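Waswood Storage: Frequently Asked Questions 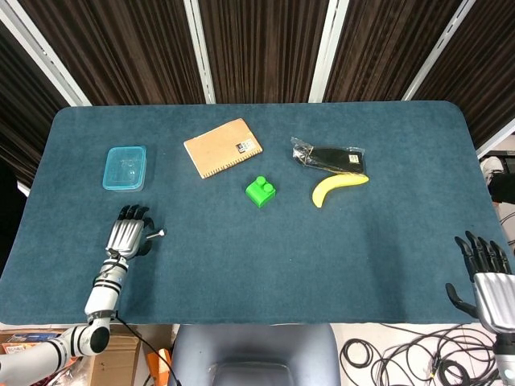

How do I pay my rent?
Pay by card online or at the Natlow office. Rent is due on the 1st of the month, and there is a 7-day grace period before a late fee is added.

What sizes do you have?
Units start at a small locker. The largest ones hold around 1000 cubic feet.

Can I get in at night?
Gate hours are 6 a.m. to 10 p.m. Units 642 and up are in the Pendar Road building, which closes at 8 p.m.

How do I move out?
Empty the unit, take off your lock and tell the office. Csenge Orbán handles deposit refunds.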